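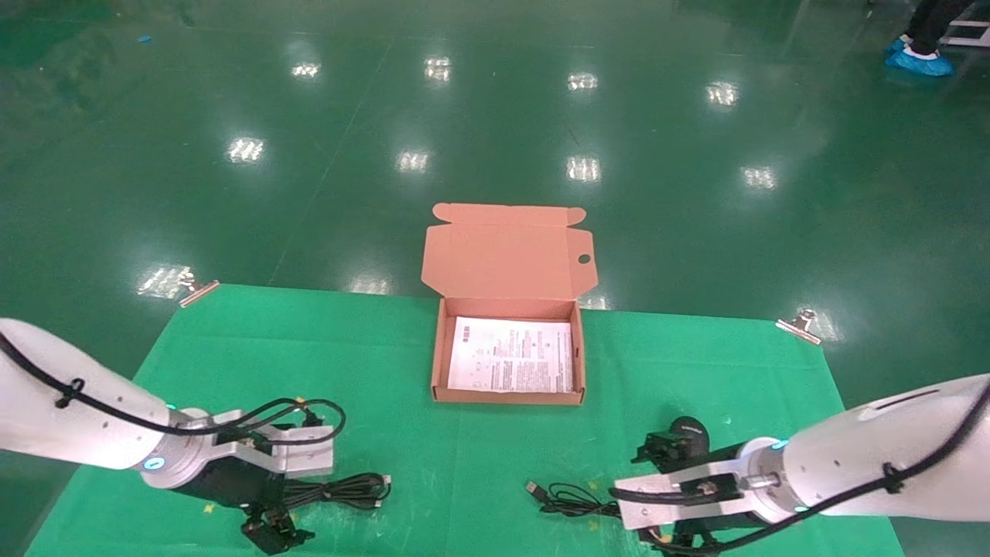 My turn on the packing cell notes again, and this month it's all about cables and cloth, so the glamour continues. For anyone new to the Nulillow newsletter, the cell is our two-armed one at the Wenton site, the one that puts the leads and the instruction sheet into the gift boxes for Diltell. I look after it, which mostly means wiping things, tightening things and writing numbers on a clipboard. The mat is where I always start. You get the box in the middle with its lid right back and the sheet lying in the tray, a coiled black USB cable either side, and the green cloth held at its back corners with plain silver binder clips. Yes, binder clips, from the stationery cupboard. I have tried tape (leaves a sticky line on the floor) and I have tried a heavier mat (slid about like a tea tray), and the clips win every time. They take a minute to put on and I can have the whole cloth off and shaken out before the kettle's boiled.

Creases matter more than I expected when I took this on. A loop of cable is a low, floppy thing, and if it's sitting on a ridge the fingers come down a touch too high and close on nothing. So before the first run at 7 in the morning I flatten the cloth with the side of my hand, working from the back towards me, then put the clips back on and give it one tug. If it moves, do it again.

Then the cables on the arms themselves, which is where most of my swearing used to come from. Each arm has its own black cable running down the outside in clips, and it needs a proper loop of slack at the wrist. Too tight and the wrist pulls on the connector every time it turns. Too loose and the loop droops and catches the box lid, and a lid flap in that pinky cardboard doesn't put up much of a fight. I now set the slack with the arm turned as far as it goes each way, and only then push the last clip home. It sounds obvious! It took me most of May to work it out.

The clips get changed every 2000 cycles whether they look tired or not. I was leaving them until they cracked, and then one let go in the middle of a shift and we lost 54 minutes finding out why the left gripper kept dropping out. The new clips come from Fagerlund in bags, and there's a bag in the top drawer with the hex keys. Please put the keys back in size order — I know who you are.

Fingers next. Stop the cell, lock it off, tag on the switch, and then a dry cloth over the black pads, inside faces only. No spray. Cardboard dust builds up on them into a sort of shiny film, and cables start slipping out on the way to the box. If you can still see the film after a wipe, use the soft brush. If you can still see it after the brush, come and get me and we'll swap the pads, a job for 2 people, as one of you has to hold the bracket square while the other does the screws up.

The last bit is the position check, and it's the bit people skip. Put an empty box in the middle, lid folded fully back, and run the slow program at 5 per cent. Watch both sets of fingers come down over the tray and make sure neither one brushes the lid. If the lid is leaning forward at all it will get knocked, so fold it back past where it wants to stop and let it settle upright.

Shoe covers stay on anywhere on the green floor, and that includes just popping over to look. The box of fresh ones has moved to the shelf by the door, next to the clipboard. I've also started a page at the back of the clipboard for odd noises, so if the right arm does its little click again, write down what it was doing at the time and leave it for me.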